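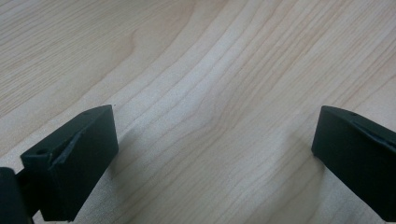 Step 3: Set the finger gap

Right, you should have both fingers screwed on by now, so let's get them opening evenly! I do this over the bench top (mine came from Gustomwood, and I'm forever telling people to get a pale one, dark plastic shows up so nicely against it). Open the jaw all the way and look straight down. The tips want to sit level with each other. If one's ahead, slacken its screw a quarter turn, nudge it back and nip it up again. Go gently, I stripped 4 holes in February and had to print the whole lot again.

Then squeeze and release 19 or 20 times. Mine was stiff for the first few goes and then it loosened up a treat.

Step 4: Practise on something with a latch

Blocks are fine for a first evening but they get dull fast, so move on to something with a proper handle. Come in low, fingers wide, and line the gap up with the latch before you go any closer. I rush this bit every single time!

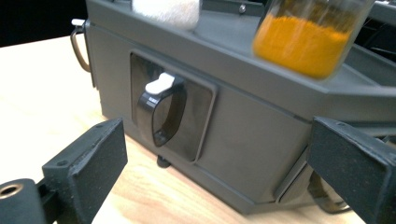 Lining up on the black latch handle, fingers still wide open.

Don't close until the handle is between both pads. If you catch it with one tip only, back off and start again (dragging it sideways is a good way to snap a finger). I keep a tally in the Grarero notebook, 72 tries so far, and my aim is getting better, slowly.

Step 5: Check the screws

Once you've had a decent session, go round every screw again. They do work loose in printed plastic, and a wobbly finger will have you blaming your own hands. Next up is the wrist mount, which needs the longer bolts from the parts list.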